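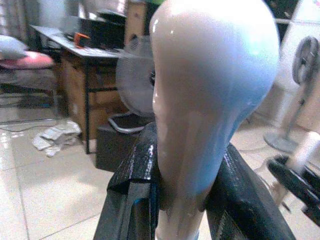
피브함(Fivham) 로봇 동아리 정기회의 회의록

일시: 11월 21일
장소: 동아리 작업실
작성: 디마 나사르(Dima Nassar)
참석: 회원 7명

1. 지난 회의록 확인
수정할 내용이 없어서 그대로 승인하였습니다.

2. 청소 과제 진행 상황
두 팔을 같이 쓰는 과제를 먼저 논의하였습니다. 한쪽 그리퍼는 빗자루를 잡고, 다른 쪽 그리퍼는 쓰레받기 손잡이를 잡습니다. 니콜로브스키(Nikolovski) 대회 규정에 따르면 한 과제를 3회 연속으로 성공해야 점수를 받을 수 있습니다. 우리 팀은 아직 2회 연속까지만 성공하였습니다. 실패의 원인에 대해 의견이 두 가지 있었습니다. 첫째는 쓰레받기의 앞부분이 바닥에서 조금 뜨는 문제이고, 둘째는 빗자루를 미는 힘이 일정하지 않은 문제입니다.

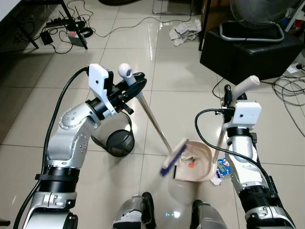
쓰레받기 쪽 팔의 손목 각도를 먼저 고정하고, 그 다음에 빗자루의 속도를 조정하기로 하였습니다. 두 값을 동시에 바꾸면 어느 것이 효과가 있었는지 알 수 없다는 의견에 모두 동의하였습니다. 다음 회의 전까지 연습을 50회 하고, 결과를 공용 표에 적습니다. 실패한 경우에도 반드시 적어 주시기 바랍니다.

3. 마네킹 머리 잡기 과제
표면이 미끄러워서 목 부분을 양쪽에서 잡는 방법을 계속 사용합니다. 손가락에 감는 재료를 고무로 바꾸자는 제안이 있었지만 결정하지 못하였습니다. 쿠르닉스(Curnix)에 견본을 문의한 후에 다시 논의합니다.

4. 작업실 정리
바닥에 있는 전선에 발이 걸릴 위험이 있다는 지적이 있었습니다. 연습을 시작하기 전에 로봇이 움직이는 범위 안의 전선을 벽 쪽으로 옮기기로 하였습니다.

5. 기타
자드우드(Zadwood) 학교와의 공동 연습은 1월로 연기되었습니다. 정확한 날짜는 그쪽의 답장을 받은 후에 알려 드리겠습니다.

할 일
손목 각도 고정 및 기록: 디마 나사르
견본 문의: 구매 담당
연습 시간표 작성: 3조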